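Open day at Korard, May 12, 2023

The tour started at ten in the loading bay, where Anas Aoun handed out visitor stickers and asked us to leave bags on the shelves. Korard takes up two floors of an old printing works. The ground floor is the workshop. Upstairs is where people teach the arms, and that was what most of us had come for.

We saw two ways of doing it. The first is by hand. The operator switches the arm to a soft mode, takes hold of it near the wrist and moves it through the job while the joint positions are recorded. Anas did this with a drawer, pulling it out and pushing it back in one slow movement. Then he let a visitor try. She found the arm heavier than it looked and stopped halfway, and he told her to let go and start the run over. A run with a long pause in it gets thrown out.

The second way is by remote control. The operator sits at a desk with a small handset and a screen, and the arm follows the hand. Thư Trịnh runs this side. New operators don't go on a real arm in their first week. They practise in a simulator called Diltico, using the same handset, and their practice runs are saved along with everyone else's. The target for a single task is 1000 good runs, from the simulator and the floor together.

She opened a drawer task on the big monitor and left it up while she talked.

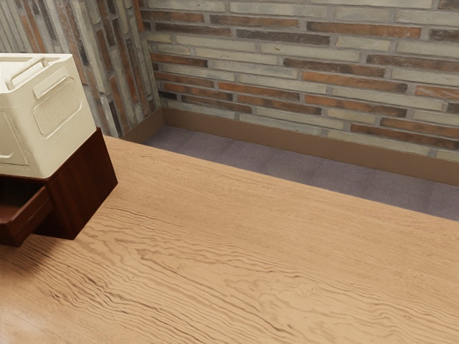
Diltico drawer task: cabinet with the drawer partway open, storage bin on top.

The brick, the carpet and the wood grain can all be swapped between runs, she said, and so can the colour of the cabinet. The job stays the same. Someone asked whether the grain on the table mattered. Thư said it did in their early work, when every run was recorded on one plain grey surface and the arm did badly on anything else.

I had a turn on the handset. Forward and back came easily, but judging depth on a flat screen was hard, and I closed the gripper short of the drawer front on both of my tries. A second view can be switched on — I should have asked for it sooner.

After that we had coffee and a short talk from Keseo, who make the handsets. A new model with a lighter trigger is due in July. They had no price for it yet.

The visit ran to two hours. Parking is on the street behind the building, and the upstairs rooms are reached by stairs only.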